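3.2 Listeners and material

The listening tests were held in the back room of the Filberg shop, which is used on normal days for showing loudspeakers to customers. We invited persons who had bought at least one piece of hi-fi equipment from the shop, and 56 of them completed all parts of the test. The age of the listeners was not asked, but each of them filled in a short form on listening habits, and on whether they had changed a loudspeaker cable before at home.

Four cables were compared. Two were from Kisik, one from Aerts and one was the plain copper cable that the shop gives away with its cheaper systems. All had the same length and were ended with the same type of plug, fitted by Beverley Treloar, who was not present in the room during the tests. The amplifier was a Jellano integrated model and it remained switched on from the morning until the last listener had left.

Each session was limited to 15 minutes. In the pilot test we had allowed longer sessions, and several listeners told us that they had stopped to pay attention near the end.

Figure 4. Bags of potato chips and bottled drinks on a black wire mesh rack.
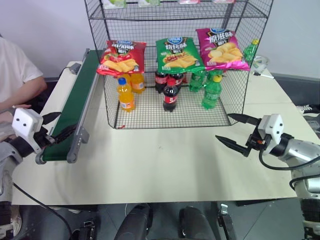
3.3 Procedure

The listener sat in one fixed chair and heard two short passages of the same recording. Between the passages the cable was either changed or left as it was, and in both cases the operator made the same movements behind a curtain, so that the pause had the same duration. After the second passage the listener marked "same" or "different" on a paper sheet. A third answer, "not sure", was permitted but was not encouraged.

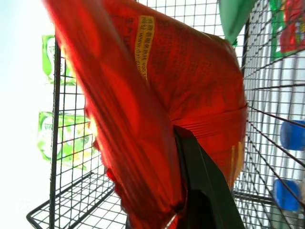 The level at the chair was measured before every session with a test tone and corrected if necessary. We consider this step as important, as even a small difference in loudness is easily heard as a difference in quality. After removing the sheets with missing marks, 1,275 comparisons were kept for the analysis.

One weakness should be mentioned. The curtain was thin, and on Thursday afternoon the sun came in from behind the operator – two listeners remarked on it. Their answers from that afternoon were kept, but they are also reported separately in Section 4.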